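**Call for participants: home and workshop testers for the Zornurlow two-arm bench kit**

Wandholm is looking for 17 households, small workshops and school labs to try the Zornurlow bench kit before it goes on general sale. The kit is a pair of tabletop robot arms with grippers, cameras and software for teaching the arms everyday pick-and-place jobs. Testers get the kit on loan, use it for six weeks, and tell us what works and what doesn't. There is a payment of $300 for completing the test period.

We are also filling one paid position to support the testers. Details on that are near the end of this page.

## What the kit does

You set up the two arms at opposite sides of a table. You put some ordinary objects between them. You then teach a job by guiding the arms through it with a pair of hand controllers, and you repeat it until you have enough recordings. The software trains on those recordings overnight and the arms try the job without you the next day.

The jobs are small ones. Pick up a roll of tape and put it in a box. Stand something in a dish rack. Move a thing from the left side to the right side. We have kept the starter jobs to objects most people already have at home or can get at a hardware store.
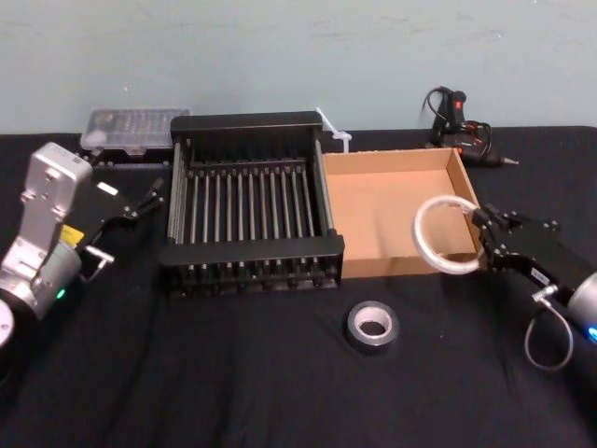
The reason we need outside testers is that our own benches are all set up by the same four people. We know where to put things so the arms can reach them. You won't, at least at first, and we want to see what happens then. A tester in an earlier round put the tray so far back that neither arm could get to the near side of it without bumping the rim. The setup guide didn't say anything about that. Now it has a page on it.

## What you would be doing

Each week you get a job sheet. It lists the objects, the layout and the number of recordings we want. You can do these in any order and at any time of day. Most testers need four to five hours a week, including setup. Week one takes longer.

The job sheets cover:

- Tape and tray. Moving rolls of different widths into and out of a shallow cardboard box.
- Rack work. Placing things on or between the rods of a dish rack, with one arm and then with the other.
- Clutter. The same jobs again with other things left on the table, such as a glue gun with its cord, a parts box or some cable ties.
- Your own job. In the last two weeks you choose something you would like the arms to do and try to teach it.

The clutter sheets matter a lot to us. A clean table is easy. Most people's tables are not clean, and cords in particular give the cameras trouble. Unplug anything that heats up before you start. That is in the safety sheet too, and we check it on the first call. 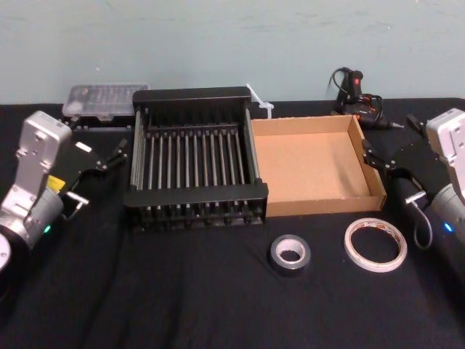
*Rack and tray side by side between the two arms, with two rolls of tape at the front.*

You do not need to buy the objects on the job sheets. If you have your own dish rack you can use it. If not, tell us on the form and one will be in the crate. The same goes for the black table cloth. A plain cloth with no pattern works best for the cameras, and a few wrinkles are fine.

## What you need

- A sturdy table at least five feet wide that can stay set up for the full six weeks. Taking the arms down between sessions means calibrating again, and it is slow.
- A wall or plain screen behind the table. It can be scuffed or marked. It should not have a mirror or a window in it.
- Two grounded outlets within reach.
- Home internet that can upload overnight.
- One adult who will be the main tester. Other people in the household can record too, but anyone under 16 needs the main tester in the room.

You don't need to know how to program. About half of the places are set aside for people who have never used a robot arm of any kind. The other places are for people with some shop, lab or electronics background, who will get a longer job sheet.

We can't place kits in homes where a toddler or a pet has access to the room. The arms stop when they meet resistance, but the stop is still being tuned and we would like to keep it simple for this round.

## About the wrist cameras

Several people asked about this after the last call, so it gets its own section. The kit has a camera above the table and a small one on each wrist. The wrist cameras see the fingers of the gripper and whatever is in front of them, up close.

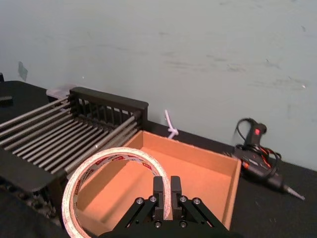 All of the cameras record only while a session is running. There is no microphone. Recordings go to our server in Stokley and are used to improve the training software. You can view every recording before it uploads, and you can delete any you don't want to send. If someone walks into view, delete that one and do it over. It won't count against you.

The wrist view does pick up more of the room than people expect when an arm is tilted. Clear mail, photos and medicine bottles off nearby surfaces before you start. Do a test session and look at all of the views before your first real one.

## Known problems

We would rather you hear these before you apply.

1. Thin round objects are hard. When a tape roll is standing on its edge the fingers have to close over a narrow rim, and a small error in position means a miss. Expect a lot of misses in week one.
2. Shiny metal rods confuse the depth estimate. Results on a rack are worse in direct sun.
3. The gripper screws can work loose. There is a hex key in the crate and a check on every job sheet. Please do the check.
4. The right arm's cable sits lower than we want and can brush the table. A clip is being made. For now, keep small items out from under it.
5. The software has one update planned during the test. You will lose an evening to it. 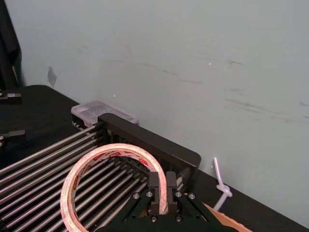
If a job keeps failing, we still want the recordings. A failed session with good notes is worth as much to us as one that went well, and the payment is the same. In the last round testers sent in almost 2,000 recordings, and the failed ones led to most of the changes in this version.

## What you get

- The full kit on loan, delivered and set up by us.
- $300, paid in two parts: half after week three and half when the kit is collected.
- A setup visit and a call every other week.
- First option to buy your kit at a reduced price at the end.

If something breaks in normal use, we fix it or swap it at our cost.

## Paid position: tester support, part time

We need one person for 20 hours a week for the length of the test, with a possible extension. You would deliver and set up kits, answer tester questions by phone and email, and write up problems for the hardware group. One Saturday shift every other week is part of the job, as that is when most testers have time.

You should be able to lift 50 pounds with a second person, drive a van, and explain a wiring diagram to someone over the phone. Experience with repair work, lab support or teaching is useful. Robot experience is not required. You will train with Sizwe Venter for the first 2 weeks and report to Dilani Bandara after that. Pay is hourly and will be given in the first phone call.

## How to apply

**Testers:** fill out the form at the front desk of our Stokley office or ask Tania Barua to email it to you. Include one photo of the table you plan to use and a short note on what you would teach the arms in the last two weeks. It doesn't have to be useful. We place kits by table, location and experience, so a late form can still get a spot.

**Support position:** send a resume and a few lines about yourself to Gianni Lombardi. No cover letter needed.

Kits go out in November. Everyone who applies will get an answer either way. Questions about recordings and privacy go to Trinidad Campos, who can also send you the full data agreement before you decide.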